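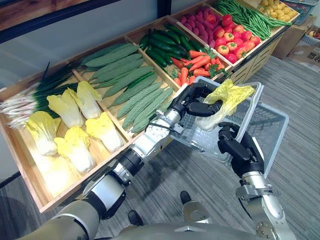

Bart Hoekstra wrote in after the last issue to say that I was being unfair to the remote control crowd. A robot that has been walked through a job by a person, he said, at least starts from something a person would do, and that puts it ahead of anything worked out by a programmer at a desk. He has a point, and I've been chewing on it since. But I still think we are being asked to be impressed by the wrong half of the work.

The case in hand is Plindomeck's grocery project, run from a rented unit on Funen. The idea is simple enough. A person steers the robot from a few metres away, using a control kit called Fluler, and has it move vegetables between a market-style stall and a plastic shopping basket. Every run is recorded. Feed enough runs to a learning program and, so the thinking goes, the robot will one day do it without the person.

Plindomeck says it has recorded 327 runs so far and that 107 of those were thrown out. I'd like to know a good deal more about the second number. Were they thrown out because the robot dropped something, because the operator got muddled, or because the recording failed? Those are three different problems, and only the last one is boring. If the clumsy runs all go in the bin, the robot learns from a person who never fumbles, and then meets a fumble for the first time when there is no person left to sort it out.

Then there is the matter of the vegetables, which are artificial. I understand why. Real tomatoes bruise and real spring onions go limp by the afternoon, and somebody has to pay for them. But a pretend napa cabbage doesn't shed a leaf when you grip it badly, and it stays the same shape from one week to the next. Of all the things in a greengrocer's that make handling hard, the stall has kept the shapes and colours and left out most of the rest.

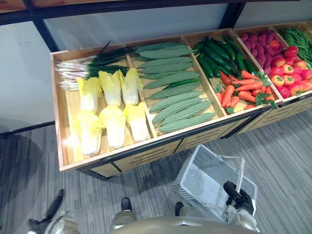
Who is doing the clever bit?

My main grumble is with the way these projects get talked about. When you watch a robot being steered, the choosing is done by the operator. The operator can tell a bitter melon from a cucumber, knows which arm should hold the basket, and sees when a grip looks wrong. All the robot has shown at that stage is that its joints can follow orders. That's real engineering and I don't want to sneer at it, yet it says very little about what the machine will manage alone.

The figure doing the rounds is that the trained robot gets the right item into the basket 82 per cent of the time. I asked what counted as a try. The answer was that a run is stopped and left out of the tally if the basket isn't where it ought to be at the start. Fine, but baskets are never where they ought to be. People hang them on an arm, put them down on whatever is nearest, and walk off with them.

I also asked how many people had done the steering. Three, was the reply, all of them trained on Fluler by the same colleague. So we have a robot learning to shop in the manner of three people with one set of habits between them. Left-handers, fidgets and those of us who pick a thing up, look at it and put it back will have to wait.

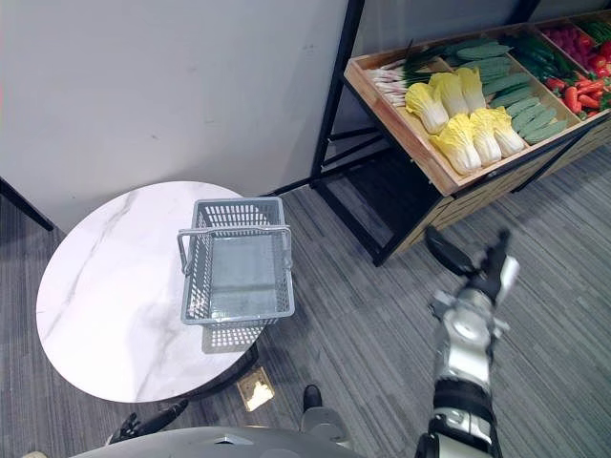

Yazıcı, the firm that supplies the stall fittings, takes a kinder view. Its reply to my questions was that every trade is taught on practice pieces first, and that apprentices aren't mocked for learning on scrap. Fair enough. I'd only add that apprentices are moved on to the real thing fairly soon, and I couldn't get a date out of anyone for the first real carrot. 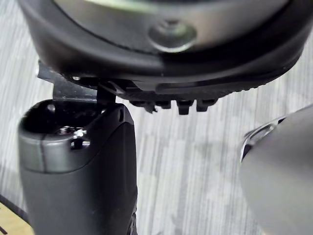
Touch is where I think remote teaching is weakest, and I hear less about it than about anything else. An operator working Fluler gets pictures back and no feeling in the fingers. Pictures only go so far, even close ones. Look at the black finger on the left in the view from the gripper, under that big dark rounded thing: its lip is either pressed against the metal tab or just short of it, and I've stared at it for a while without being able to decide. A person with a hand in there would know at once. If the person doing the teaching can't tell touching from nearly touching, I don't see where the robot is meant to pick it up.

Hand guiding, where you take hold of the arm and move it yourself, gets round some of this, though it's slow and hard on the back. Plindomeck says it may try it in October. I've asked to come along and have a go, and I've asked if I can bring my own cabbage. No answer yet on either. Letters on the subject, Bart's included, are welcome at the usual address.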